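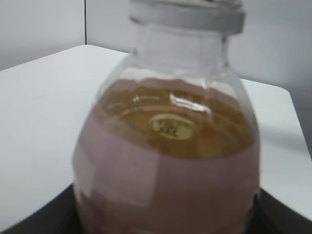
Contact allergy or irritant reaction on the hands? Patch test reading question

**tallow_and_lye**
Posted in October
Rash on the backs of both hands and between the fingers, four weeks now. Itchy, slightly scaly, no blisters. The clinic ran a standard patch panel. Weak positive to one fragrance mix at the second reading, nothing else. The nurse called it "doubtful relevance." Does a weak positive count or not?

**mgrade2**
Depends on when it was read. Irritant reactions tend to fade between the first and later reading. Allergic ones tend to hold or build. Did they do a late reading?

**tallow_and_lye**
Two readings. Faint at the first, slightly redder at the second.

**bench_six**
Then I would treat it as allergic until shown otherwise. Drop all fragranced products, including dish soap and shampoo, and see what the hands do.

**mgrade2**
Disagree. A weak positive with no matching exposure is just a weak positive. Backs of the hands and finger webs is a typical pattern for wet work. OP, how often do you wash?

**tallow_and_lye**
Food prep at the Tridunwood site, so constantly. We switched to Roltia hand wash in the summer. Label says fragrance free.

**bench_six**
"Unscented" can include a masking fragrance. "Fragrance free" should not, but read the full ingredient list anyway. Plant extracts and essential oils sometimes get listed separately.

**mgrade2**
Fine, but frequent washing alone explains this. Lukewarm water, pat dry, plain ointment after each wash, cotton liners under the gloves. If it clears with the fragrance still in place, you have your answer.

**bench_six**
And if it doesn't clear, more weeks lost. Do both, then ask about a repeat open test with the one suspect product on the inner forearm. Ask the clinic how long to run it.

**tallow_and_lye**
Doing both. Follow-up is at the Stukow clinic, will take the bottle labels with me.

Comments (2)

adeleke_r: Ask for the glove chemicals series too. Rubber accelerators are easy to miss on a short panel.

pq1002: Same pattern here, mine was the gloves.

Related threads
Ointment or cream for cracked fingertips
Nitrile gloves and wrist rash
Steroid strength for hands, how long is too long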